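Adimness
Our members visited the Sisisura open day in February. A short thread on the work demonstrated.

1/ Sisisura invited visitors to see how hand-held grippers are used in a furnished home, on everyday objects laid over a blue cloth.

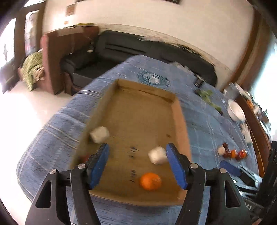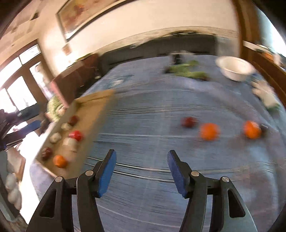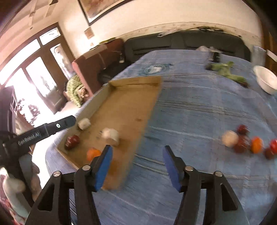 Hand-held grippers with blue finger pads, Sisisura open day.

2/ The organisers explained that each session records a person sorting and placing items by hand. The recordings are then supplied to Nurkonon, whose programme trains robot arms for household tasks.

3/ Sisisura has set a target of 2,000 recordings for the current stage. Each one is checked before release, and those with gaps in the footage are set aside.

4/ Visitors were welcome to try a gripper for themselves in groups of 6. Several remarked that judging the width of the opening took some practice.

5/ Questions from the floor covered privacy in private homes, the cost of the equipment and the use of the recordings by third parties. Written answers will be posted on the Adimness website.

6/ A second open day is planned at the Lie centre, starting at 2 pm. Registration is free of charge and 98 places are available. Please advise us of any access requirements when you enrol.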